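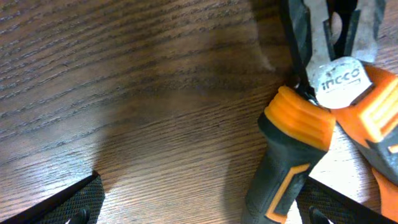

Notes from the Choir Loft

Hello again, everybody, and thanks for all the kind messages after the winter concert. I'm still finding glitter in my coat pockets.

The big thing on my mind is the April trip. We have the church in Krajčí for one evening, and the people there tell me it seats 200 if the side benches are brought in. I drove over to hear the place for myself and sang a few lines of the Foven lullaby by the altar like a crazy person (a lady dusting the candlesticks clapped, bless her). It has a long echo! Anything quick turns to soup in there, so I'm dropping the two fast dances from the first half and putting the slow river song back in. Altos, I know you never liked the river song. You have until April to make friends with it.

We'll be 7 short of a full bus unless some of you bring family. Seats are open to husbands, wives, grown kids, neighbors, whoever can sit through a concert and a late supper. Let me know by email and put BUS in the subject line, please — my inbox is a mess and I lost two names last time.

Igor Polák has agreed to come and work with us on vowels again. Those of you who were at his last workshop will remember the business with the corks. No corks this time, he says, but bring a pencil and your own copy of the Tralado songs. The photocopies from last year have the wrong ending on page 12, where the basses go up instead of staying put, and half the section still sings it that way. I sing it that way too, and I'm supposed to be the one in charge.

Sheet music, while I'm on it. Our library is now 60 folders and I've been through every one of them over the holidays with a pot of tea and the radio on. Some gems in there! There's a harvest song from Vidoleo that I'd completely forgotten, with a lovely tenor line that starts down low and just keeps climbing. I'd like to try it after the break. If you have old folders at home, even ones with coffee on them, I'd love to have them back.

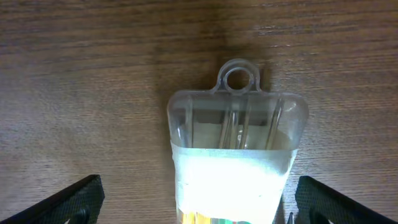

Clear plastic case on the table.

A word about warm-ups. I've been starting a little before the hour and I'm going to keep doing it, so if you come in during the humming, just find your spot and hum. You don't need to whisper sorry to the whole row. And water is fine in rehearsal, but cough drops in crinkly paper are driving me up the wall. Unwrap them at home and put them in your pocket.

New people are very welcome, especially second sopranos. No audition, you just come three times and see if you like us.

Feb 2, 2018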